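Chapter 6
Learning Long Household Tasks from First-Person Video

What this chapter covers: cutting a long recording into steps, labeling the steps, training a policy on them, and why the labels matter more than most students expect. You should have read the chapter on imitation learning first. If you skipped it, at least go back for the part on compounding error.

6.1 The problem with long tasks

Pick up a cup. Put down a cup. Short tasks, one object, a few seconds. Most early work on learning from people stayed there, for good reason. A short task has one goal and the camera sees nearly all of it.

Bathroom work is different. Refill a soap bottle, move it off the counter, wipe under it, put it back. Many goals, one after another, and each one depends on how the last one ended. A policy that gets every single step right nine times in ten will still fail a long chain most of the time. Do the multiplication yourself, it's worth doing once by hand.

So we split the task up. The question is where.

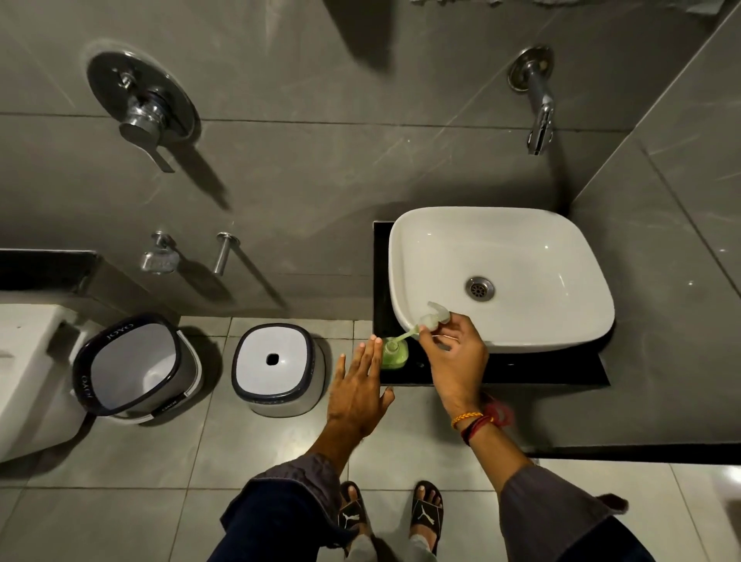
Figure 6.1 Soap dispenser step, head view. Right hand on the pump head, left hand near the bottle.

Take the figure. Is this one step or two? One labeler writes "handle dispenser" and moves on. Another marks a boundary the moment the right hand has the pump, and another when the hand lets go. Both are fair readings. They give the model very different training data.

The method in this chapter, which we call Felo, picks boundaries by contact. A new step begins when a hand gains or loses an object. Nothing else counts. Not gaze, not the goal, not what the labeler thinks the person is about to do. Contact is crude but two people will usually mark it at the same spot, and that's what we need.

6.2 The Welton recordings

The worked data for this chapter is the Welton set. 517 clips, all head view, all from home bathrooms. Each clip runs 60 seconds at 30 frames per second. Labels were made by hand by 10 labelers, two per clip, with disagreements settled by a third.

Damir Karagiannis wrote the labeling guide and it is short on purpose. The main rules:

Mark the frame of first contact, not the start of the reach.
Each hand gets its own track. Never merge them.
If the object is hidden by the hand, keep the last label until you can see otherwise.
Don't guess at contents. A bag is a bag.

The last rule came out of a bad first round in September. Labelers were naming what they thought was inside things, and the object list grew so long that most names showed up only once. Useless for training.

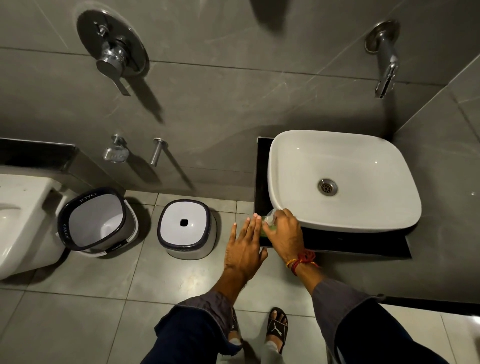
Two tracks per clip sounds like double the work. It is. But the hands do different jobs. One holds, the other waits, or steadies, or moves something out of the way. Merge the tracks and the waiting hand's motion gets averaged into the working hand's motion, and the policy learns to drift. We saw this in every merged model we trained. Split tracks fixed most of it, though not all (see 6.5).

One more thing about the tracks. An idle hand still gets a label, "free". Students often leave these gaps blank. Don't. The model needs to learn when to do nothing, and blank frames get dropped by the loader without a warning.

6.3 From contact labels to a step graph

Once the clips are cut, the steps have to be joined back up. Felo does this with a graph. Each node is a contact state: which hand has what. Each edge is a segment of motion that takes you from one state to the next. A clip becomes a path through the graph, and clips that pass through the same state share a node there. That sharing is where the method gets its strength. A person who pauses, goes back and picks the bottle up again isn't an error in the data, just a loop in the path.

The hard states are the ones with both hands on one thing. Two tracks, one object, and the graph has to know it's the same object or it will build two nodes where there should be one. Figure 6.3 is a plain case of this: the right hand has the small green object from above, near the front of the sink, and the fingertips of the left are touching it too. Under the contact rule both tracks carry the object label at this frame. Whether the left hand is helping or only resting there is a seperate question and the label doesn't try to answer it. We join the tracks with a shared object ID, and the node is written as a pair (left: object 1, right: object 1). When one hand lets go the pair breaks and a new edge starts. 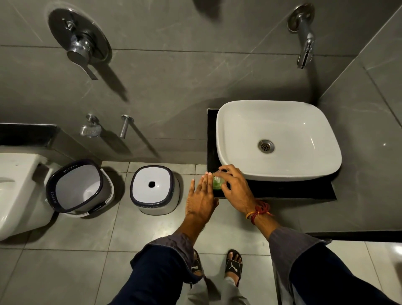
Shared IDs also help with occlusion, which head cameras suffer from badly. The hands are nearly always between the lens and the thing being handled. In Figure 6.3 the green object is small and close to both hands, so a detector running on single frames has little to work with. The Ionescu tracker, used for all results here, carries the ID forward through frames like this and only drops it when both hands read as free. Simple rule. It fails when an object is set down behind something tall, and we come back to that in 6.6.

6.4 What to measure

Don't report only whole-task success. It hides everything. Report three numbers for each model:

Boundary error, in frames, against the hand labels.
Step success, counted per edge.
Chain length, meaning how many edges in a row the policy completes before its first failure.

Chain length is the one to watch. Two models can have the same step success and very differnt chain lengths, if one of them fails in clusters and the other fails evenly. The Skoltisia baseline in the next section is a good case. Step success close to Felo's, chains much shorter, and the reason is all in how it handles the two-hand states.

Before going on, take any clip from the Welton set and label the first ten seconds by hand, both tracks. Compare with a classmate. Keep the disagreements, you'll need them for 6.5.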